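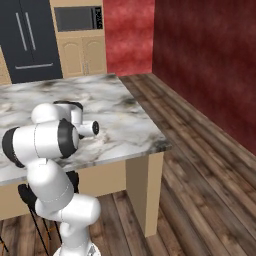 How long does a landlord in Bikbridge have to return a security deposit?

The landlord has 30 days from the date the tenant gives back the keys. Within that time the tenant must get either the full deposit or a written list of deductions along with whatever is left.

Security Deposits in Off-Campus Student Rentals
Project report by Hậu Quách
Housing and Community Studies, final project
Submitted 6/11/20

Background

Most students at our college leave the residence halls after the first year and rent in Bikbridge. For many of them it is the first lease they have signed. The deposit is usually the largest single payment they make at the start, and it is often paid by a parent or out of summer earnings. I chose this subject after losing part of my own deposit on an apartment on Ibarra Street. The charge was for carpet cleaning and I did not know whether it was allowed.

The project looks at what leases say about deposits, what tenants remember being told, and what they got back. It does not cover rent levels, roommate disputes or eviction. I had planned a section on renters insurance but dropped it when the interviews ran long.

Method

I read 7 leases that former tenants let me copy. Names and unit numbers were blacked out before I made notes. The leases came from two management companies, Lollance and Plernivo, and from private owners who rent out part of a house. I also interviewed 9 former tenants. Each interview followed the same list of topics, in the same order: the move-in inspection, repairs during the lease, notice, cleaning, key return and the final statement.

Interviews were started in November and finished in the spring. The early ones were in person at the library. The later ones were by phone, and those notes are shorter. I did not record anyone. Tenants were asked to bring any papers they had kept, and several had only the lease and a text message or two.

I wrote to both companies and asked for their standard cleaning charges. Lollance sent a price sheet. Plernivo replied that its charges depend on the unit and did not send anything further.

What the leases say

The Lollance lease is the longest. It has a separate page on the deposit, which states the amount, the bank where it is held and the deadline for returning it. The page has to be initialed. It also says the tenant can ask to be present at the move-out inspection if the request is made in writing before the last week of the lease.

The Plernivo lease puts the deposit in the same section as late fees and returned checks. The deadline is there, but in the middle of a long paragraph, and two tenants who had signed this lease told me they had never seen it. It requires "professional cleaning" of carpets without saying what counts as professional or whether a receipt is needed.

The private owners' leases are mostly forms downloaded or bought at an office supply store. One had blanks that were never filled in, including the blank for the deposit amount. The tenant had paid by check and used the canceled check as proof later on. Another form had been written for a different state and named a deadline that does not apply here.

Normal wear is mentioned in most of the leases but only Lollance gives examples. Its list treats small nail holes, faded paint and worn carpet in walkways as normal wear. Burns, large holes, pet damage and missing fixtures are listed as damage.

What tenants reported

The highest deposit among the people I interviewed was nearly $1000, for a furnished one-bedroom close to campus. That tenant got all of it back. She had filled out the move-in checklist the day she got the keys, added notes on the back about a stained countertop and a loose towel bar, and kept a signed copy.

Tenants who had not filled out a checklist had a harder time. A tenant in a Plernivo building was charged for a scratched kitchen floor. He said the scratches were there when he moved in, but he had nothing in writing and the manager he had spoken to at the time no longer worked there. He paid the charge. Another tenant was billed for blinds and got the charge removed after sending dated pictures from her first weekend in the apartment.

Kitchens came up more than any other room. Ovens, refrigerator shelves and the space behind the stove were the usual complaints on the final statements. Bathrooms came up less, and bedrooms mostly in connection with carpet or wall damage.

Late statements were also a problem. Some tenants moved home for the summer and gave no forwarding address, so the statement went to the old apartment. In one case the next tenant forwarded it. In another it was found only when the former tenant called to ask. The companies said in their letters to tenants that they had mailed on time, and I had no way to check.

Roommates made things more complicated. When several people are on one lease, Lollance sends a single check made out to all of them. One group had already moved to different cities and needed weeks to get everyone's signature on the back. Private owners were more willing to write separate checks if they were asked.

My own case

I went back to my lease after reading the others. It said carpets would be "left clean." It did not say who had to clean them or how. I had vacuumed but had not rented a machine. I wrote to the owner, quoted the sentence and asked for an itemized receipt. He sent back half of the charge. I have left my case out of the interview results.

Limits of the project

The group of tenants was small and most of them were people I knew or friends of theirs. People with a bad experience may have been more willing to talk. I was not able to interview any landlords in person, so their side comes only from letters and lease language. The phone interviews gave less detail about paperwork, and for those I could not look at the documents myself.

Recommendations

The off-campus housing office already gives out a sheet on signing a lease. I suggest adding the following to the back of it:

Fill out the move-in checklist before bringing in furniture, and get a copy with the landlord's signature.
Read the deposit section and write the return deadline somewhere you will find it.
Ask in writing what kind of carpet cleaning is expected.
Ask to be at the move-out inspection.
Give a forwarding address in writing when you turn in the keys.
Roommates should agree before move-out on how the check will be made out.

The office could also keep a blank checklist on hand for students renting from private owners who do not supply one. I drafted a version based on the Lollance form, with added lines for window screens, smoke detectors and the inside of the oven. It is attached as Appendix B. The interview topics are in Appendix A.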